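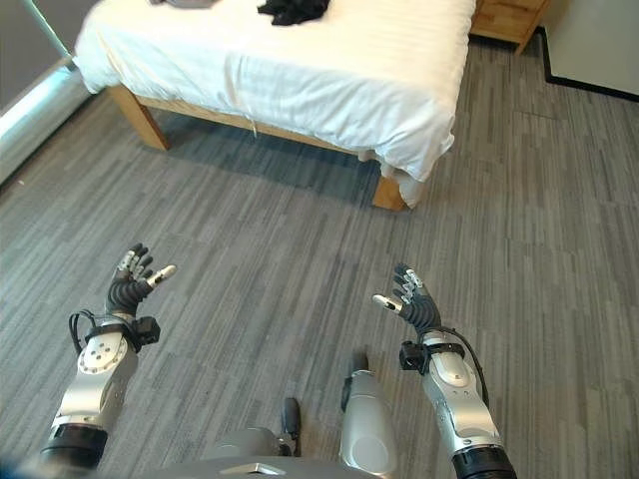
Vodollow Brow Gel, Clear
Item 2478
$22.00
In stock

Brows have opinions. Mine grow straight down on the left and sideways on the right, and for years I dealt with this by cutting bangs. Vodollow is a clear, medium-hold gel for people who would like their bangs to be optional.

It goes on with a short, stiff brush, the kind that gets down to the skin and doesn't just pat the top of things. You have a minute or so to change your mind. After that the hairs stay where you put them, so try to put them somewhere you can live with until bedtime.

How to use it
Start with a clean, dry brow. Wipe the brush on the neck of the tube, then wipe it again. Comb up, then out toward the temple. If you want the fluffy look, stop there. If you want the flat, laminated look, press the hairs down with a clean finger and hold for a slow count of 6. Put powder or pencil on first, never after, unless you enjoy crumbs.

It comes off with ordinary cleanser and warm water. Oil cleanser is faster.

What it won't do
Grow hair. Add color (see Cumach Tinted, in four shades, one of which is still called Toast despite my emails). Survive a swimming pool. It handled a July wedding in a tent, including the speeches.

Details
Hold: medium
Finish: satin, a bit shiny if you overdo it
Scent: none added, faint whiff of glue stick for the first few seconds
Brush: straight, nylon
Use within 6 months of opening

Reviews (112)

"Bought it for my wife, used it on my eyebrows for a joke, now we have two tubes. Four stars, the cap is slippery." Roy Furnival

"Held all day. Flaked when I put on a third coat, which the page told me not to do."

The page didn't, but it does now: no third coat.

Shipping and returns
Orders placed before noon leave the same day. Unopened tubes can come back for a full refund. Opened ones are yours, along with our sympathy.

Goes with
Forsberg Slant Tweezers
Usis Brow Pencil, Taupe
Cumach Tinted Brow Gel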